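Demonstration gathering (robot learning) 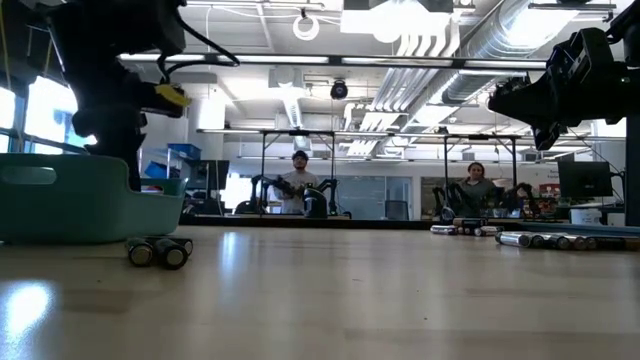

Category: Robot training methods

Demonstration gathering is the practice of having people steer a robot through a task so that a learning system can later copy the recorded motions. In the leader-follower form, an operator holds a pair of small leader arms and larger arms repeat the movement over a work table. Typical tasks are dull ones, such as handling batteries near a plastic basket.

Supporters claim that more examples make a steadier robot. The evidence is thinner than the claim. The Drimatton set, recorded in Bostivville, is usually cited as holding 2000 examples, but a review by Oisín Gilmartin found that only 1019 were distinct enough to be useful, and that 418 came from one operator. Takumi Kubo, who ran the recording, disputes how "distinct" was defined and has not published a definition of his own.

Success rates are also hard to compare. Mumix reported its results from 45 trials on the same table used for recording, and no test on a different table has been released.

See also: Noguchi scoring; Teleoperation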